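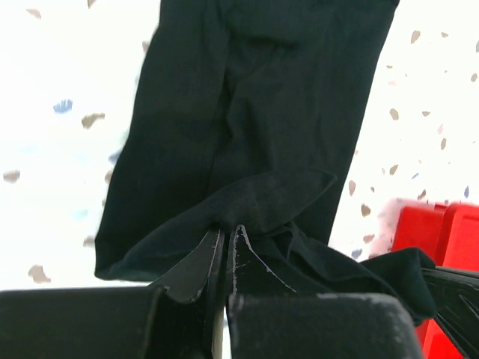 mossybanks
I moved from Takdale to Vorkville in June and I am losing my mind a little over the water here. My mother raised me on cold wash, inside out, hang to dry, and back in Takdale my dark clothes lasted for years that way. Now anything black comes out feeling stiff, and then it goes fuzzy on me. The black knit up top has that slightly fuzzy, matte look I mean, and in some light there's even a faint greenish blue cast to it, which is just how my own favorite cardigan has gone (I could cry, I wore that thing everywhere!). Is this hard water, or am I using the wrong soap? I've gone through 2 different brands already and I'd love to hear what you all do.

pinecone_kettle
Welcome to Vorkville! It's hard water, no question in my mind. I've lived here 14 years and the kettle tells the whole story. Half a cup of white vinegar in the rinse is what saved my towels, and I do my dark things the same way.

tubtalk
Please go easy on the vinegar, friends. I know it's everybody's favorite, mine too once, but I had a washer start leaking at the door seal and I will always blame the vinegar for it. I put in a Stetix softener after that. It was 200 dollars used, from a fellow over in Palacios, and I'd do it again tomorrow.

pinecone_kettle
Well, my seal is fine and it's had vinegar every week since I bought the machine, so we may have to agree to differ on that one, tubtalk :)

lintandlovely
I'm going to be the odd one out and say the fuzz has nothing to do with water. Fuzz is rubbing. Knits in with jeans and zippers will go fuzzy in the softest water on earth. Wash them with other soft things, on a short cycle, and use half the soap you think you need. The color is another matter and I'd believe the water has a hand in that.

mossybanks
Oh dear, I have been washing everything with my jeans. In Takdale too, though, so I'm still a bit suspicious of the water! I'll split the loads and try 5 washes before I spend money on a softener. Tubtalk, does yours need salt, and where do you buy it?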